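Teaching a gripper to hesitate

By the time I get Oluf Kárason on the phone he has already been talking about spice jars for a while, to a colleague, and he simply keeps going with me on the line. "A jar is a wonderful thing," he says. "You can see through part of it, you can't see through the rest, the lid is a different size from the body, and it rolls or slides if you bump it. If your method works on jars, you can relax a little."

Kárason works on grasping at Dulis, a small robotics lab, and the method he wants to talk about is called Guvix. I had read the write-up his group put out in April and come away with one question, so I started there: why would anyone want a slower robot?

He laughs at that. "It's slower for half a second! Then it's faster, because it doesn't have to go back and try again."

The idea is easy to describe. Most of the arms his group has trained pick a grasp once, from a distance, and then commit. Guvix makes the arm stop short with its fingers open, take a second look through the small camera at the wrist, and score the grasp again from close up. If the new score is worse than the old one, the arm backs off and picks a different approach. If it's better, in it goes.

"People do this all the time," Kárason says. "Watch someone reach into a crowded cupboard. The hand slows down right before it touches anything. We wanted that little pause, and we wanted the robot to learn how long it should be."

The learning part took most of the winter. The group recorded 443 reaches by steering the arm by hand, and Escobar, the engineer who did most of the steering, marked the moment in each one where she felt herself slow down. Those marks became the training signal. There was no rule about distance and no rule about object size. The model had to find the pause by itself from what the wrist camera was showing.

I asked whether it did. "It found it so well that we thought we had a bug," he says. With one object standing alone the pause nearly vanished. Put something tall next to the target and it got longer, and the arm would wait with its fingers apart as if it were thinking it over. (He knows it isn't thinking it over. He says so twice.)

Then came the test. They ran 200 grasps on objects the model had never met, 100 with the second look switched on and 100 with it switched off. With it off, the arm got 61 of them on the first try. With it on, 84. Kárason reads me both numbers slowly and then reads them again, clearly enjoying himself.

He is just as happy to talk about the 16 that went wrong. Most of those were shiny or see-through things, where a reflection moved as the arm moved and the close-up score got pulled toward the wrong edge. A few were cases where the arm backed off, tried another side, backed off again and ran out of time. "That one we call dithering," he says. "We have a cap on it now. It gets 2 second looks and then it has to make up its mind."

The backgrounds get changed a lot as well. Early on the group used plain gray panels, and the model did beautifully until someone moved it to another bench. Now the floors and walls come in stone patterns, circles, stripes, whatever they can find, and Kárason says he has developed strong opinions about contact paper. Skosturix, the software they use to keep track of every run, stores the background along with the object and the pause length, so they can check whether a busy wall makes the arm more nervous. So far it does, slightly, and he would love to know why.

What comes next is clutter, with objects close enough that the fingers have to choose which gap to go through. He has been going over the wrist views from those runs one at a time. "You start to root for it," he says. "It's sitting there with the fingers open, it can see the jar, it can see the tall thing beside the jar, and you're saying come on, go left, go left."
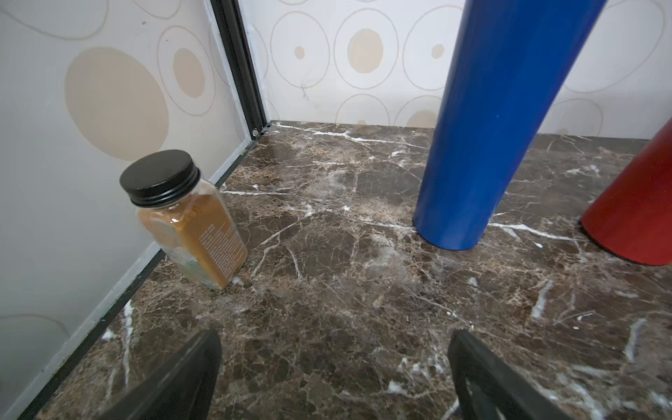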